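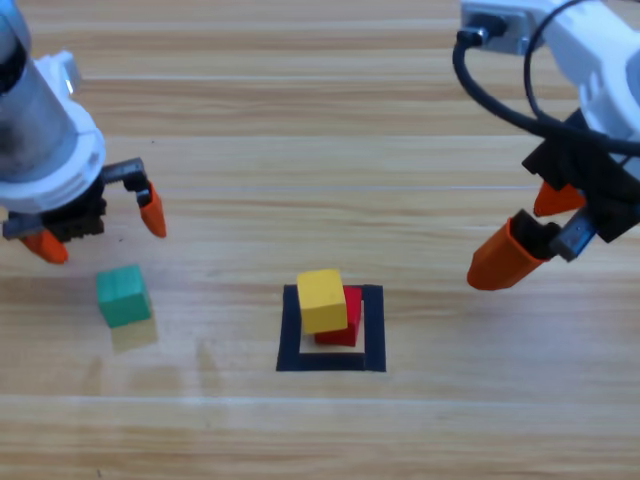 Two blocks stacked inside the tape, one out on the table.

1/ I've been reading productivity books for most of my adult life and I'd like to register a complaint. Nearly all of them tell you to do the hard thing first. Nearly none of them say how anybody knows that's right.

2/ The usual line is that your willpower is highest in the morning, so you spend it on the worst item on your list and then coast. I went looking for where this comes from. Mostly it comes from other productivity books.

3/ Chapter one cites a bestseller. The bestseller cites "research." The research, when you can find it, is a small lab study with college students squeezing a hand grip or solving word puzzles. None of them had a tax return to file.

4/ I'm not saying it's wrong. I'm saying I don't know, and I don't think the people selling it know either.

5/ What got me started on this is a planner app called Clitar. My manager, Emiliano Villalba, rolled it out to our team in May. It ranks your tasks by "resistance" and puts the highest one at the top of your screen at 8 a.m. You can't reorder the list until that one's checked off.

6/ How does it measure resistance? You tell it. There's a slider. So I'm guessing how much I'll dislike something and then being locked into my own guess.

7/ Emiliano, to be fair, is a good boss and was upfront that it was a trial. He asked us to give it 31 days. I gave it 31 days. I kept notes in a paper notebook, which felt a little like cheating on it.

8/ First week: great. I did the vendor contracts I'd been dodging since winter. I felt like a new person. I told my sister she should get it.

9/ Second week: I noticed I'd started setting the slider low on things I hated so they wouldn't get pinned. Nobody taught me that. I think anyone would get there by the second Tuesday or so.

10/ Third week: I had a hard thing at the top that I couldn't finish because I was waiting on a reply from the people at Stukine. So the whole list sat there locked behind an email somebody else had to write. I broke the task into "write to Stukine" and "write to Stukine again" just to get moving.

11/ Fourth week: back to doing what I always did, with extra clicking.

12/ The Clitar dashboard says I was 31 percent more productive. More than what? It had no data on me from before. I wrote to support and asked. They sent me a link to a blog post about habits.

13/ I'd love to see one of these companies publish a number that went down.

14/ Somebody always says "well, it worked for me." Sure. So did the first week. Almost anything new works for a week. I once got a solid 5 days of focus out of buying a different pen.

15/ That's my real gripe with the genre. The trial period is always short, the person scoring it is the person who paid for it, and if it stops working you're told you weren't committed enough. You could sell colored socks that way.

16/ There's a book by somebody named Arancibia that three different people have pressed on me. Its big idea is the opposite one. Start with the easiest thing, build momentum, then the hard stuff gets carried along. Also very confident! Also has a chart with no units on it!

17/ So which is it? Hard first or easy first? Both camps have testimonials. Both have a story about a CEO. I read the two books back to back over a long weekend and came out with 4 pages of notes and no idea what to do on Monday.

18/ I did try the easy-first version. Did it for 6 workdays. I answered a lot of email. I have a very clean desktop. The quarterly summary got done at the last minute on Friday, same as every quarter.

19/ A few people have asked what I do now, as if I'm about to reveal my own system. I'm not. I write down what's due and when. I look at the list. Some mornings I pick the ugly one and some mornings I really can't face it and pick something else. Things mostly get done.

20/ What does seem to help is boring. Knowing when a thing is due. Having a door that shuts. Having slept. I can't prove those either, but at least they're free.

21/ Someone in the replies says I should try the Gasico method, where you group tasks by "energy color." I looked at it. The starter kit is a workbook, a set of stickers and a subscription. Why does the sticker system need a subscription?

22/ Someone else says I'm overthinking it and should just pick a method and stick with it. Maybe! But "pick any of them and stick with it" is a pretty strong argument that the details in those books don't matter much, and the details are what they charge for.

23/ If anyone has a decent study on task order - real jobs, longer than a month, not paid for by an app - please send it to me. I'll read it and I'll post about it even if it makes me look silly.

24/ Update since people asked: the team voted and we're dropping Clitar at the end of the billing period. Emiliano voted to keep it. He says it changed his mornings. He also just had his office moved to the quiet end of the floor, so who knows.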